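4.2 Where shared work surfaces get cleaned

The second part of the survey dealt with tables and benches that more than one person uses. We asked tenants in the Fallonero and Quezada buildings how often they wiped down the surface they had worked at, when they did it, and what they used. Of the 585 people who got the form, 543 returned it with this part filled in. The form was the same in both buildings, apart from one line on storage lockers that applied only to Quezada.

Most tenants said they cleaned at the end of a session. A smaller group said they cleaned before starting, and several wrote in the margin that they did both when the last user had left something behind. We coded those answers as "before," following the rule in Section 3.1. Tenants who rented by the month were more likely to clean at the end than tenants who booked by the hour. The gap held in both buildings.

The form left "clean" undefined, and the written answers show that people took it in different ways. Some meant clearing away tools and parts. Others meant wiping with a damp cloth. Small debris fell between these two readings. Crumbs of eraser, thread ends, sawdust and shavings (Figure 3) were often left out of the answers altogether, even by tenants who described their routine in detail. 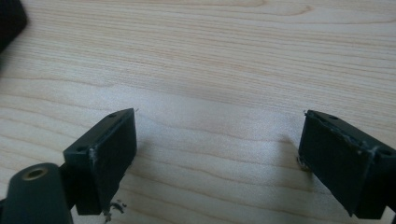
Figure 3. Small dark curled shavings on a tabletop.

Zulema Garrido objected to our wording at this point in her interview. She said that a table with a few shavings on it was a clean table as far as she was concerned, and that she would have ticked "always" without a second thought. What she minded was glue. If we wanted to know about dust and bits, she said, we should have asked about dust and bits.

We think she is right, and the May round of the survey will split the item in two. One question will cover tools and materials, and the other will cover loose debris and residue. Glue and dried paint will be named in the second.

Supplies made less difference than we had expected. Fallonero keeps a brush and pan at every table — Quezada has one set per floor — yet the share of tenants who reported brushing off the surface was close to the same in the two buildings. In the follow-up interviews, 19 tenants were asked where the nearest brush was kept. All but 2 could say. Those who knew and still did not use it mostly said they used the side of a hand or a sleeve, an answer that our form had no box for. Apolinar Bañuelos, who coded the interviews, placed these under "other," and they are reported that way in Table 5.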